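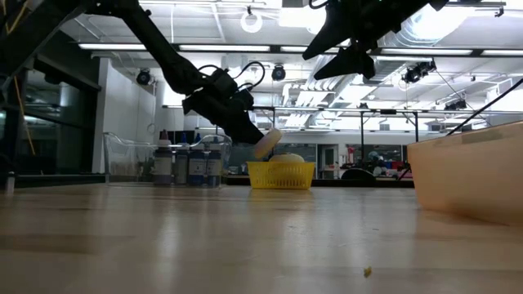

4.2 Open baskets and the things people put in them

Figure 3. Yellow basket with patterned openings in its sides, on a wooden tabletop. The domed top of the item inside shows above the rim. Bottles and a clear container stand behind it.

Of all the containers in our study, the small open basket gave us the most to think about, and it quickly became our favorite. We logged 706 placements across 14 table layouts, and baskets drew a wider mix of contents than boxes or bins of any kind. People treated them as a home for whatever had no other home.

Figure 3 shows the kind of layout we mean. The basket already holds one rounded, pale yellow item, and a flat round piece of much the same color is held at a tilt just above it. Color seems to matter a great deal at this point. In the sorting interviews led by Mayuree Chantharasri, 46 people were asked where a loose item should go, and many matched it to a container by shade before they said a word about size or use. We were delighted by how firmly they held to this, even when a larger bin was within easy reach.

The row of bottles tells a different story. Bottles were rarely put in baskets at all. They were lined up, usually against something with a straight side, and left standing where their labels could be read. Chareonsuk's earlier work on pantry shelves at Merora found the same habit, and she called these rows "soft walls" – a lovely term that we keep here. A soft wall marks off the back of the work area and leaves the front clear for sorting.

Rim height also deserves a closer look. When an item rises above the rim, as the domed one does in Figure 3, people could tell from across the table that the basket was in use. They were then more willing to add to it. Baskets whose contents sat below the rim were often passed over in favor of a second container. We return to this point in Section 5, where the Alton and Jurmont layouts are compared.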